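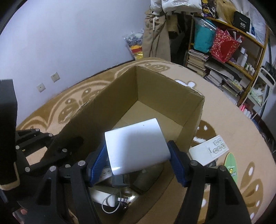

A glossy white piece over an open cardboard box.

TV & Streaming | Reality
2 min read

Gollthorpe is coming back for a third season. The channel confirmed it this morning, so I'm putting what we know in one thread for people who keep asking me.

If you haven't watched it: ten amateur furniture restorers move into a shut-down mill in Gollthorpe and get one ruined piece each per week. One goes home at the end of every episode. The last one left gets a workshop lease for a year.

Start date first. They've said September and nothing more exact. Season 2 also started in September and ran eight weeks, so I'd expect it to be over by early November if they keep the same length.

The time slot is moving. It was 9 pm, now it's 8 pm. I prefer that. My kids watched the last run a day behind everyone else and had the ending spoiled at school.

Applications are closed. They had 1170 this time and saw 300 people in person before picking the ten. For season 1 the number of applications was 144, so the show has grown a lot since then.

The mill stays as the main location. There was talk over the winter of moving everything to Andwood, where they shot the outdoor auction episode. The channel says Andwood will be used again for a single week and the rest is at the mill as before.

Both judges are returning. The host is too. I had seen a post saying the host was out, and I shared it, so consider this my correction.

One rule change. In season 2 you could swap your piece once if you hated it. Now you can't. You get what you get. I think that's better - the swap was used in week one by half the room and then forgotten.

The budget per piece is staying the same. A few people complained last year that the fabric alone ate most of it, which was true in the armchair week. I'd have raised it a little.

Where to watch: it airs on the regular channel and goes up on Sallmont right after. Sallmont has both old seasons now, including the reunion special that was missing for months.

Viewers outside the country will have to wait. Cao has the overseas rights and put season 2 up three weeks after the finale. No word on whether they'll do it weekly this time. I've written to ask and will add the reply here if I get one.

If you only have time for one old episode before the new run, watch season 2, episode 5, the piano stools. The finale is fine but the stools are the best hour they've made.

No trailer yet and no cast photos. The names going around on the fan board are guesses, so I'm leaving them out.

Adding one more since it came up in the replies: no, the winner's lease from season 2 hasn't ended. The workshop is open and taking orders. The wait list is long.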